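4.2 Changes at the finishing bench

The bench at Gellau was the last hand station before packing. Scarves and throws come off the line, get picked up by one end, shaken out, hung or folded, passed on. Before February two people stood at it per shift. Now the arms do the lifting and hanging and one person minds the cell, which the staff all call Edik after the control software. We spent the two weeks of observation mostly standing next to that person.

What changed first was the pace of talk. Bernadette Pruvost, eleven years in finishing, described the old bench as "hands busy, mouth free". Minding the cell is the other way round, hands free but eyes stuck. She did not like it at first. Later on she liked it better, mainly for her shoulders. Both things are in her interview and we dont try to average them.

Handling soft goods is the hard part of the task. A scarf has no fixed shape, the fringe goes where it wants, and a grip that is fine on one piece is wrong on the next. So the rehearsal station matters a lot (Figure 3). Staff try out new pieces on it before a setting goes to the floor, and most of what they know about fabric gets into the system at this point or not at all. 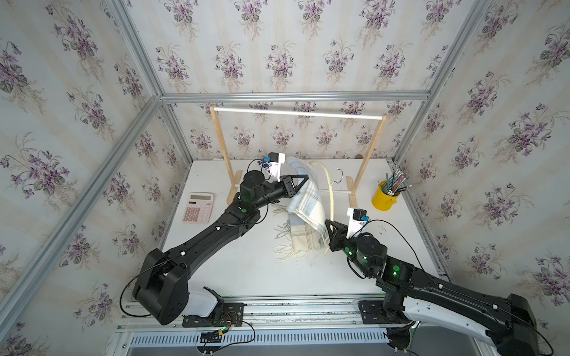 Who decides when a setting is good enough for the floor?
The operator on shift decides. Firer, the integrator, can suggest a setting and the shift lead can ask for another round, but the setting goes live only once the operator has signed it.

That rule was not in the original plan. Fabrice Leclerc (shift lead) pushed for it after the first month, when settings were being changed overnight and people came in to a cell that behaved differently from the day before. Small thing on paper. In the interviews it comes up more than pay does.

Skill is the second change. The old job was learned by standing next to somebody. Hipólito Echeverría learned it in an afternoon, he says, and then spent a year getting fast. The new one takes longer to start and nobody on site agrees what being good at it means. Some operators judge by stops per shift. Others by how a piece looks when it arrives at packing, edges straight, fringe not twisted. Cordier, the parent firm, tracks only throughput. Target is 3,000 pieces a week, the same 3,000 as before the cells went in, so the number tells us nothing about the difference in the work. We asked for the stop logs and got them for 500 pieces, too few for anything beyond a rough check of what we were told.

Third, fault finding. Operators look at the wrist view a lot, more than the designers expected. It sits on a small screen at the operator's left and shows the fingers close up with whatever is under them. Gwenaël Carré compared it to looking at your own hands through a letterbox. Useful for a grip, poor for knowing where the rest of the fabric has got to, and people who rely on it too much tend to miss a trailing end. Experienced finishers step around and look at the table itself. Newer staff stay with the screen. We saw this on both shifts, and it it fits what the trainers said.
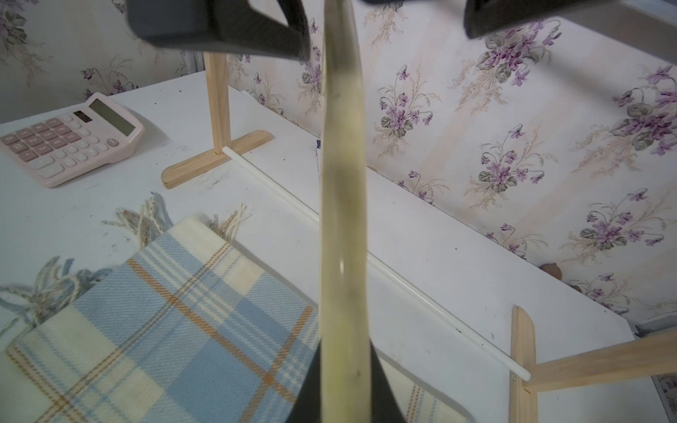 Figure 3. Rehearsal station, view from the wrist camera. Gripper fingers at top, wooden rack behind, folded plaid fabric at lower left.

Loïc Leclerc, who runs packing, gave us the view from downstream. His people used to shout across when a batch came through badly folded. There is still someone to shout to, but that person cannot fix the next piece by hand, only pause the cell and call up another setting. So they shout less. He was not sure if that was good. Complaints now go in a shared notebook, and by 8th July it had become the main record of faults on site, ahead of the official log.

Pauses are the last item. Under the old setup a worker could slow down for a minute and make it up after. The cell keeps its own speed, and a pause is recorded with a reason code. Operators told us they pick "fabric check" for nearly everything, water and toilet included. Management knows. We left the code out of the analysis in section 5 for that reason, and used our own notes for break times instead.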